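Untangling the Drawer: my project on headphone cables

By Innes Mackay
Design and Everyday Objects, spring term
March 8, 2023

So, why cables? I started this project in January after losing the best part of a lunch break to one knot. Everybody I know has a drawer with old headphones in it, and everybody's drawer is a horrible mess. I wanted to find out how people put their headphones away and whether a better habit would save any time when you come to use them again.

I put a short questionnaire round the first and second years at Zitemthorpe and got 125 replies, which I was really chuffed with! Of those, 76 people said they still own at least one pair with a wire. I asked those 76 what they do with the cable, and 59 told me they just drop it in a bag or drawer and hope for the best. The other 17 had some kind of method (wrapping it round the headband was the favourite, and one person uses a bread bag clip, which I have since copied).

My first plan was to draw everything, but cables are awful to draw - you lose track of which loop goes over which and then you're just inventing it. Photos were much better. I was mostly looking at two things: where the loops end up when a cable isn't tied, and what happens to the plug end, as that's the bit that sneaks through everything else.

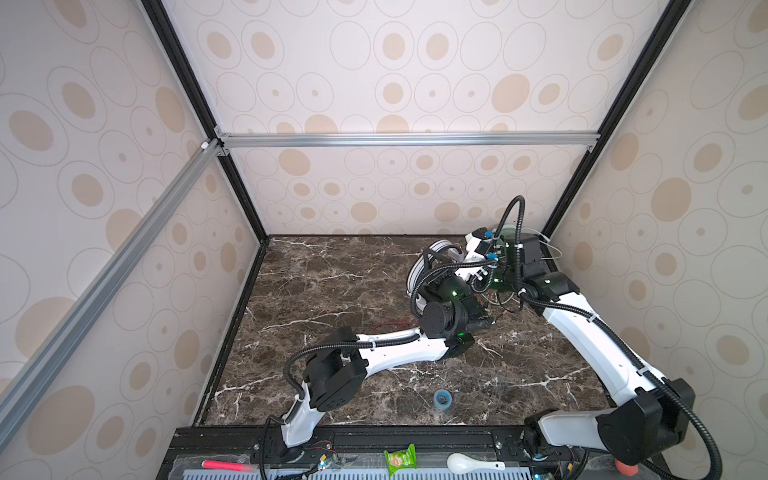
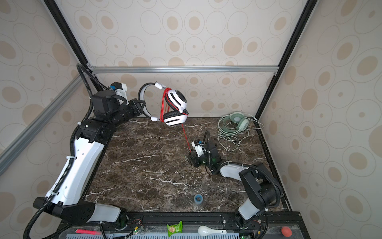
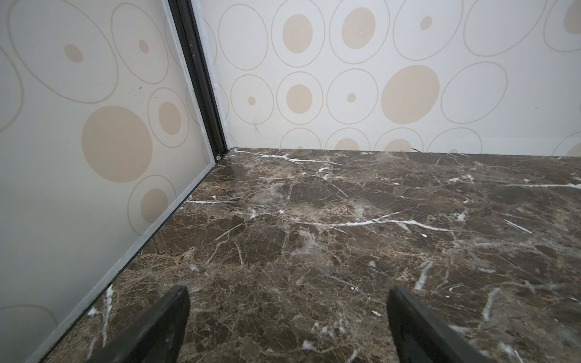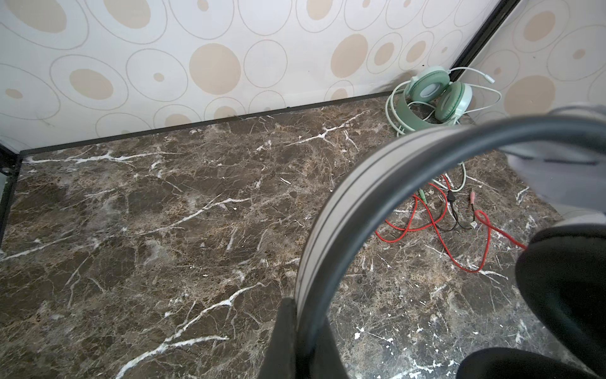

The marble worktop and oval-print walls. The white headphones with the coiled red cable are in the second picture, the mint-green pair in the last.

The mint pair got me thinking about plugs. Its own cable is pale and ends in a small white one, but in front of it there's a tangle of red cords with a green-tipped plug and a pink-tipped one, plus a little black Y-splitter. Colour helps loads. I could follow the red loops by eye without much bother, and the thin black cable took me far longer.

For the storage part I made two card winders, which I named Andeck (flat, with a notch each end) and Vekar (round, like a bobbin). Andeck won easily. I gave myself 60 seconds to wind a cable on each, and with Vekar I kept dropping the plug and having to start over. There was going to be a third one called Barta, made of felt, but I cut it too small and ran out of felt.

If I did it again I'd ask people how long their cables are, which I completely forgot to put on the form. I'd also like to try Andeck in thicker card, as the notches on mine have already gone soft.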